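From: Emiko Uchida
To: headphones list
Date: 31/08/2025
Subject: Re: re-padding old closed-backs, and is the cable worth changing?

Thanks to everyone who wrote back, on the list and off it. I've quoted the message that started me off again, so the archive makes sense to anyone coming to this fresh.

> I've got a pair of the old Yokoyama 850s, the closed ones with the
> folding band. Bought in a December sale years back and used nearly
> every day on the train. The pads have gone to flakes and I get black
> bits on my ears. The sound has gone thin as well, hardly any bass.
> Two questions. Is the thin sound down to the pads, or are the
> drivers on their way out? And while I'm in there, should I change
> the cable for one of the Brornance ones? The old one crackles when
> I turn my head.

First question: the pads, almost certainly! I did mine last weekend and I'm still grinning about it. A closed headphone needs a proper seal round the ear, and once the covering cracks the low end simply leaks away. Before you buy anything, put them on, play something with a steady bass line and press both cups gently against your head. If the bass comes back, your drivers are fine and all you need is pads.

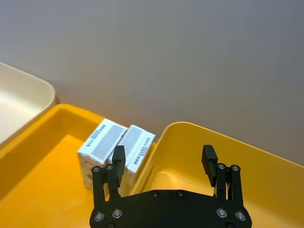
I went for the Losdale velour-and-leatherette ones, which are a touch deeper than the originals. My ears no longer touch the driver cover, and I can wear them for a whole afternoon. The stage sounds a bit wider too, though I wouldn't swear to that in a blind test. All-velour pads are cooler to wear but you'll lose some bass again, so for train use I'd stay with the mixed ones.

Getting the old pads off is easy. There's a lip that tucks into a slot all the way round the cup, and you can ease it out with a fingernail or an old plastic card. Mine left a ring of sticky black crumbs behind, and it took me ages with cotton buds and a barely damp cloth to get it clean. Don't use anything strong near the driver, and don't blow into it either. There is a thin disc of foam over the driver that may well have gone crumbly too - have a new one ready, it costs next to nothing.

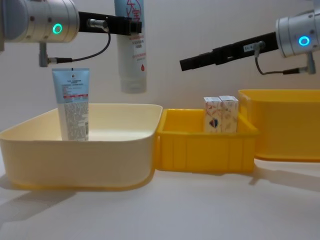 Fitting the new ones is where most of us swear a little. Start at the bottom of the cup, tuck in a good stretch of the lip, then work up both sides at once so the tension stays even. It helps enormously if the cup is held still while you do it. I could have done with two arms coming in from either side, like the pair in that picture, and a third for the torch. Failing that, a rolled-up towel on your lap is very good, and if the last bit won't go, warm the pad in your hands and try again.
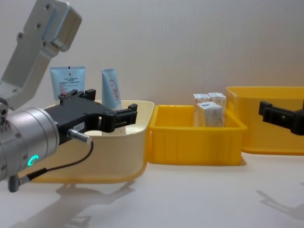 Now the cable. Crackling when you turn your head usually means a break close to the plug or just where the wire enters the cup. Wiggle it at each end with music playing quietly and you'll soon know which. Have a look at the fixings as well before you order: on the 850 the cup is held by small screws, with heads about as little as the ones dotted round the rim of that silver wrist joint, and they round off if you use the wrong driver. Get a decent one with a tip that fits snugly, keep the screws in a saucer, and remember which hole each one came from.

The Brornance cable is lovely and soft and doesn't rub on your collar. Will it sound better than a healthy original? I can't hear it, and I've swapped back and forth an awful lot. But it doesn't crackle, and you can get it in a shorter length for walking about. Check the plug at the cup end first. The earlier 850s have the narrow socket and the later ones have the twist lock, and the serial number should tell you which. Mine ends in 2411 and has the twist lock.

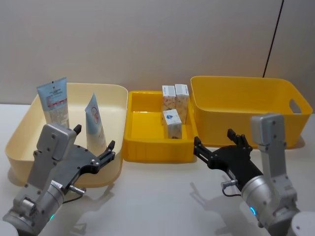
One more thing for anyone with the open-backed 530. The same Losdale pads do fit, but they make it rather dark up top, and I went back to the plain ones inside 30 minutes. If somebody has tried the Grirkitz pads on it I'd love to hear how you got on, especially if you wear glasses. The arms of mine break the seal on nearly everything.

Good luck with them, and do write back once the new pads are on!

Emiko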